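Snack boxes for the Nisis night crew are filling up again

The snack box drive on Dratau Street is back for its fourth winter, and if you have walked past the Sukprasert guesthouse lately and wondered why there are so many grocery bags going up the stairs, now you know. The boxes go to the people who work nights at the Nisis bus depot, the ones who wash and fuel the buses while the rest of us are asleep, and who (as a few of them told us last year, very politely) had been living on vending machine crackers for longer than anybody should.

Packing happens in one of the upstairs bedrooms, where the bed is the biggest flat surface in the house and saves everyone's knees. Things get laid out on the bedspread first, with the puffed rice cake and the crinkly packages side by side, and then there is a good deal of friendly moving about before anything goes into a box. 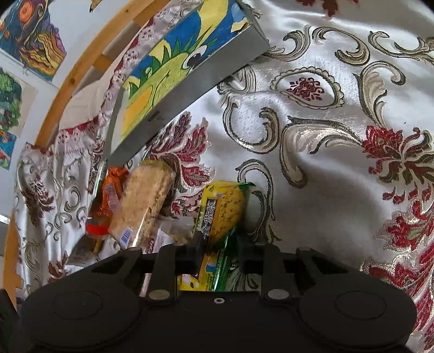 The Ometti grocery on the corner is giving a discount again this year, which has helped a lot, and gifts from neighbors had reached $900 by the start of the week. That should cover 83 boxes, up from 66 last winter. The depot has taken on more people, so the extra ones will all find a home, and any left over will go to the drivers on the first morning run, who have been hinting.

Every box gets a mix of sweet and plain things, something that will keep for a few weeks in a locker, and nothing that needs a microwave, as the one at the depot has a line in front of it most nights. Last year's thank-you notes asked for more rice cakes and fewer hard candies, and the shopping list has been changed to suit. Please do keep those notes coming, they get read out loud over tea!

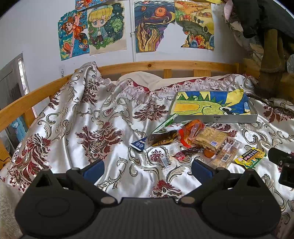
Children on the street have been invited to make pictures for the boxes too, and there is still plenty of time to join in. Animals and dinosaurs are always welcome, and so are buses, naturally. Pictures can be dropped off at the Ometti counter, where there is a folder by the register, and it helps if they are small enough to lie flat without folding.

Packing goes on in the evenings through the end of the month, and the boxes will be taken over to the depot in the first week of March. There is room for about 15 more helpers, no experience needed, and you are welcome to come for half an hour or stay until the tea runs out. Wrapped snacks with a good long date on them can be left at the guesthouse desk any day before supper. Ring the lower bell, the upper one sticks in cold weather.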